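로봇 조작 실습 6주차 강의 자료
소형 물체 집기와 시연 데이터 기록

1. 이번 주 범위

지난주까지는 한 종류의 블록만 집었다. 이번 주부터는 모양과 재질이 섞인 작은 물건을 다룬다. 조별로 핸드 그리퍼를 사용해 시연을 기록하고, 결과를 Bolger 서버의 조별 폴더에 올린다. 목표 분량은 조당 200회이며, 학기말까지 반 전체로 500회를 넘기면 Kallport 과제의 학습용 자료로 쓴다.

2. 준비

- 그리퍼 턱의 고무 패드를 마른 천으로 닦는다. 먼지가 묻으면 얇은 물건이 미끄러진다.
- 나사가 풀려 있지 않은지 손으로 확인한다. 흔들리면 121호에서 육각 렌치를 빌린다.
- 작업대 높이는 팔꿈치보다 조금 낮은 정도가 좋다. 집에서 기록하는 조는 조리대나 식탁을 써도 된다.
- 시작 전에 턱을 끝까지 벌렸다가 닫는 동작을 두 번 기록한다. 벌림 폭 보정에 쓰인다.

3. 물체 배치

얕은 상자나 쟁반 하나에 물건을 모아 둔다. 일렬로 늘어놓지 말고 일부는 서로 겹치게 둔다. 겹친 물건을 분리하는 동작이 이번 과제의 핵심이다. 같은 배치로 다섯 번 이상 연속 기록하지 않는다. 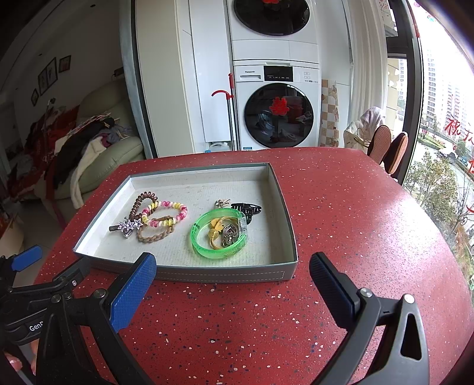 그림 6-1. 회색 쟁반에 담은 머리 장신구와 소품. 왼쪽에 머리끈과 구슬 팔찌, 오른쪽에 초록색 반투명 팔찌와 검은색 집게핀이 있다.

그림 6-1의 물건은 집는 방법에 따라 세 가지로 나누어 생각한다.

가. 고리형: 머리끈, 머리띠, 팔찌. 한쪽 턱을 고리 안에 넣고 테두리를 집는다. 바깥에서 전체를 감싸 쥐면 늘어나는 물건은 모양이 변해 놓는 위치가 어긋난다.
나. 핀과 클립: 작은 금속 클립은 턱 끝만 사용한다. 집게핀은 이가 패드에 걸리지 않도록 몸통을 잡는다. 별 장식이 달린 핀은 장식 대신 금속 막대 쪽을 잡는다.
다. 얽힌 물건: 열쇠고리처럼 다른 물건 안쪽에 들어간 것은 바깥 물건을 먼저 옮긴다. 한꺼번에 들어 올린 시연은 실패로 표시한다.

4. 기록 절차

(1) 그리퍼를 쟁반 앞쪽에 두고 2초간 멈춘다.
(2) 대상 하나를 집어 쟁반 밖의 정해진 위치에 놓는다.
(3) 턱을 완전히 벌린 뒤 시작 위치로 돌아온다.
(4) 물체 이름, 유형(가·나·다), 성공 여부를 기록표에 적는다.

중간에 떨어뜨려도 기록을 끊지 않는다. 다시 집어 끝까지 진행하고 비고란에 '재시도'라고 쓴다. 실패한 시연도 삭제하지 말 것. Trarville 실습 때 실패 기록을 지운 조가 있어 성공률을 계산하지 못했다.

5. 자주 나오는 문제

- 속도가 너무 빠르면 위치 추적이 끊긴다. 턱이 물체에 닿기 직전에는 특히 천천히 움직인다.
- 반대쪽 손으로 쟁반을 잡지 않는다. 쟁반이 밀리면 밑에 미끄럼 방지 매트를 깐다.
- 투명하거나 반짝이는 물건은 각도에 따라 윤곽이 잘 잡히지 않는다. 방향을 바꿔 가며 기록한다.

6. 제출

기록표와 원본 파일을 목요일 오후 6시까지 올린다. 폴더 이름은 '조번호_6주차'로 한다. 다음 시간에는 Premport 변환 도구로 기록을 잘라 구간별 표지를 붙인다. 노트북에 미리 설치해 올 것.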